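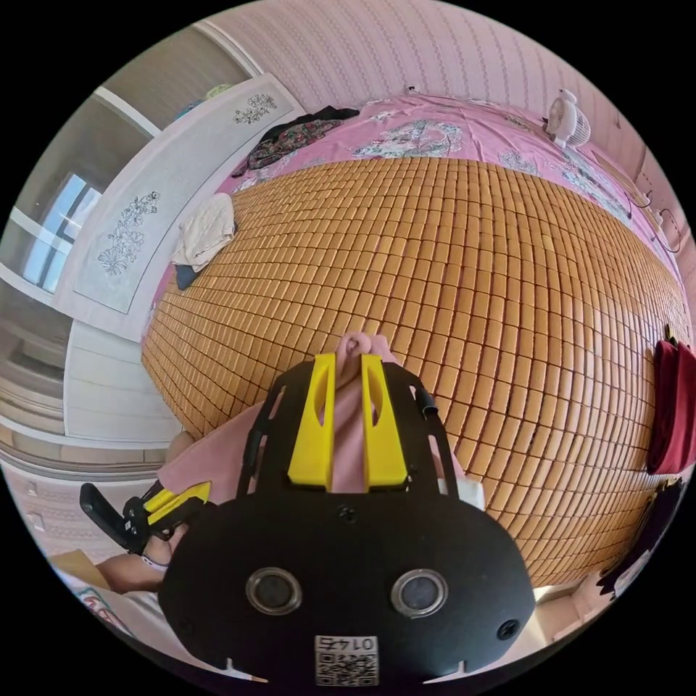 Text: Ida Nolte
Hukar Bamboo Tile Mat, user guide, rev. 3

4. Laying the mat

1. Clear clothing and towels from the bed. Fold them before putting them away.
2. Pull the bedsheet tight and tuck it in.
3. Unroll the mat from the head end, tile side up. Leave a border of sheet showing.
4. Press the tiles flat by hand, working outward.

Note: A small fan may stand on the bed beside the mat. Route its cable along the edge.

CAUTION: Do not fold the mat across the tile rows. Maximum load 125 kg per sleeper.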